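Search this blog Go

Mon 2 March
Posted by Isla Gourlay

So the gripper budget is settled, and I'm thrilled! We have 3,883 to spend between now and May, and Morven and I spent most of the weekend shuffling lines on the spreadsheet. The second hand-held gripper from Rorkley stays in. The fancy carry case goes (sorry, Morven). Pads were the surprise – we get through them so fast that I've put down 37 spare pairs, and nearly 400 for crockery, trays and cloths.

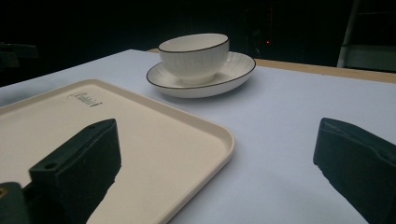 Cup, saucer and tray, with the fingers open.

I love the table setups most, so of course I argued for more dishes. Thin rims and shallow saucers are a great workout for any gripper, and they cost very little next to a new set of fingers. Barış wants six more trays in different sizes and I think he's right.

Still to price: a better lamp, a spare battery, and shipping from Flokesa, who quote by weight – screws included. If you've ordered pads from them lately, tell me how long they took!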